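Talk notes, Radgate workshop, afternoon slot. 20 min plus questions. Clicker is in the side pocket.

## Slide 1: title

Say the title once and move on. "Does the wrist view help? Ablating camera inputs for a multi-fingered hand." Work done at Pondalwood between March and July.

## Slide 2: the question

- We train policies from teleoperated demos. Two kinds of camera: one on the head, one on each wrist.
- Wrist cameras cost us bandwidth, cable wear and calibration time.
- Question for the talk: what do we lose if we drop them, and on which tasks?

Don't get into the history of imitation learning. This crowd knows it.

## Slide 3: data

- 316 demonstrations, 8 tasks, all picking or placing at floor level.
- Two operators. Each did every task.
- We threw out demos where the operator stopped and restarted. Mention this before someone asks.
- Images recorded at 30 frames per second, joint states faster and then downsampled to match.

## Slide 4: method

Three policies, same network, same training steps:

1. head camera only
2. wrist cameras only
3. both

For the single-view policies we mask the missing images during training as well as at test. Earlier we masked only at test and the numbers looked much worse than they should. Slow down on this one. It is the most common mistake in this kind of comparison and we made it too, in the version we showed at Palacios.

Start positions come from a fixed list, the same list for all three policies.

## Slide 5: main result

(bar chart, let them read it)

- Both views is best on most tasks.
- Head only does nearly as well on large objects.
- Wrist only is weak at the start of a reach and strong in the last part. It often goes the wrong way first, then corrects once the object comes into view.
- On the thin objects, head only closes the fingers early.

Point at the thin-object bars with the laser. Last time people looked at the wrong group.

## Slide 6: why the wrist view is hard to use
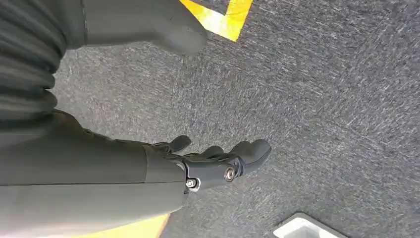
The policy has to learn which pixels are its own body, and those pixels move with every joint. We tried a fixed mask for the arm. It helped a little on wrist only and did nothing for the policy with both views. A mask computed from the joint angles might do better, but we haven't run it.

The other problem is occlusion from the fingers during the grasp. We labeled 146 grasp moments by hand and marked whether the contact point was visible. In over half of them it was not. The policy still succeeded on many of those, so it must be using the frames before contact or the joint readings. We can't separate those two yet.

## Slide 7: limits

- One robot, one room, one carpet.
- No touch sensing in any of the policies.
- We did not vary the wrist mount angle. The Rondetti group uses a steeper one and their results may differ.

## Slide 8: what we do now

Keep both cameras. For large objects we run head only when the wrist link drops, and carry on with the session. Code and the start position list are on the Pondalwood page.

If short on time, skip slide 7 and take limits as a question. Backup slides: per-task table, masking comparison, network sizes.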